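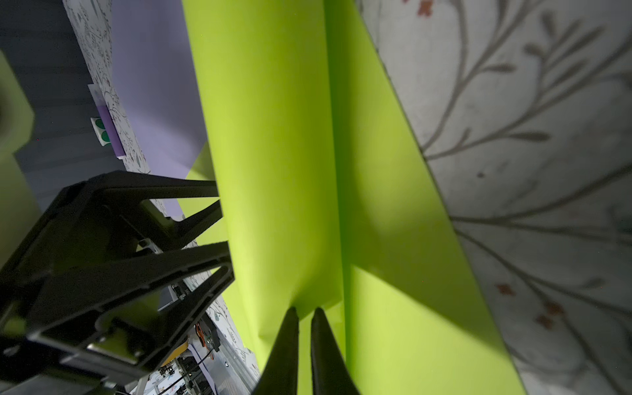

Library cuts march - what happened and whats next

Well, we did it. 2,000 people down Barrera Street on Saturday in that wind. Thank you, thank you. Feet still sore.

Quick recap for those who couldn't make it. We met at the Mesham bus loop at ten, speeches ran long (sorry), moved off closer to eleven. Police had the left lane closed for us the whole way and were fine about it. The drummers from Zisinitz Road came along unasked and stayed till the end. Finished on the steps of the council offices, where we handed in the petition. 3,000 names on paper, plus the online ones which go in separately as the clerk wants them in a different format. Don't ask.

Hamisi Wanyama spoke for the branch workers. If you missed it, the short version is that 38 jobs go if the plan passes as written, most of them part-time, most of them women, and the casuals don't even get counted in that number. He read out the opening hours for Mesham branch as they'd be under the new plan. Two afternoons a week. There was a fair bit of booing.

No one from the mayor's office came out. Two councillors did and stood with us for a bit. One said she'd vote against. The other said he was "listening", so if he's yours please keep ringing him.

The local paper ran a piece on Monday, page five, and got the route wrong. Letter has gone in. Radio was better, they played nearly all of Hamisi's speech.

What the council is saying now: the closures are "a proposal only" and the vote has been moved to June. We think that's partly us. It's also a long time for people to lose interest, so lets not.

COMING UP

Open meeting, Tuesday 16 Feb 2021, 7 pm, upstairs at the Stuleo Hall. Side door, the front one is locked after six. Masks please and sign in at the desk. On the list so far:

- setting up a roster for the Saturday stall
- who speaks at the budget hearing (we have 7 slots, four filled)
- whether to go in with the bus drivers on a joint rally. Strong views both ways on this, come and have yours
- money. We are a bit short after the sound system hire

If you can't get there, reply to this email before the meeting with anything you want raised and it'll be read out.

STILL NEEDED

Someone with a van, most Saturdays. Marshals for next time - we were thin at the Barrera Street lights and it got messy when the back half was held at the red and the front kept walking. Training is an hour, vests supplied. People who can letterbox north of the railway line, we have almost no one up there. And a Punjabi speaker and a Vietnamese speaker to check the new leaflet before it gets printed, the last one had errors in it and we heard about it.

LOST AND FOUND

One kid's bike helmet, one thermos, a good grey scarf. All at the stall. The megaphone that went home with somebody after the march, we'd like it back, no questions.

Also a correction, last issue said the hearing submissions close at noon. They close at five. Sorry to anyone who rushed thier form in. It still counts.

Next issue in a fortnight if we get enough bits sent in. Photos from the march welcome too, please say who took them and check with people before sending close-ups of their kids.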